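Drakside Valley: Two Days on the Maltau Road

The brochure promised "unspoiled hill country within easy reach." The easy reach was 497 km of bus, with one proper stop, and I would like a word with whoever timed it. We left Sterau before sunrise and rolled into Maltau well after lunch, which had been included in the price and was by then over.

Seren Pumphrey, our guide for the tour company, was good company and knew the road. She also had a habit of calling every bend a viewpoint. A couple of them were. The tea garden stop was mostly a shop, with up to 16 kinds of tea on sale and a short walk between the bushes if you asked for it. I asked. It took less time than the line for the register.

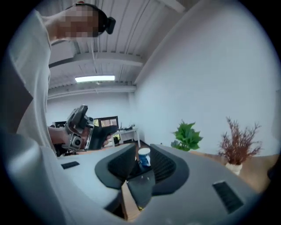

Day 2: Maltau – Drakside

The falls at Drakside are pretty and much smaller than the poster. I'm told March is better, though the office sells the trip all year at the same rate. The Morgan guesthouse was clean and the beds were fine. "Lake view" meant leaning out of the bathroom window.

Shoaib Ghumman, in the seat behind me, had done the same route before and said the old version skipped the spice farm – he preferred it that way. So would I.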